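4.2 Does pile height explain drying complaints?

The literature on domestic towel care leans heavily on one claim: that a deep looped pile holds more water, dries slowly on the rack and is therefore the main source of the musty smell householders complain of. Lemma and Björklund repeat it in their review of the Derese household survey, and the Plerkus care guide treats it as settled. We are less persuaded. The survey drew 470 responses, but respondents were asked to rate "fluffiness" in their own words, and no towel was ever measured.

Our own towels were chosen to make the comparison harder to fudge. All were cotton terry, bought through Piltetti, and washed 30 times on the same cycle without softener before any drying trial began. Pile condition was then recorded by eye and by hand, a method we don't pretend is precise. Figure 3 gives a fair idea of the texture at issue. The colour is of no consequence to the argument, though several earlier papers manage to discuss it at length.

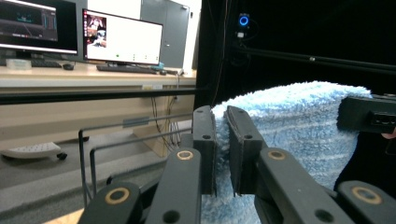 Figure 3. Light blue terry towel with a shaggy, looped pile and faint paler stripes; a fold is pinched between two black gripper fingers.

4.3 Folding and hanging

A simpler explanation is the fold. A towel doubled over a rail presents two layers to the air at best, and four if it was folded lengthwise first - as most people with a narrow bathroom will do. The Hirnarent trials, often cited in favour of the pile-height account, let participants hang towels however they liked and didn't record how they did it. Any effect of pile in those data may simply be an effect of bulk, as thicker towels are harder to spread flat.

We saw no reason to prefer the more elaborate account. Of the 23 towels in our trials, the slowest to dry was a thin one left bunched on a hook. That is a single case and we would not build a theory on it, but it sits awkwardly with the care guide's advice to buy a flatter weave.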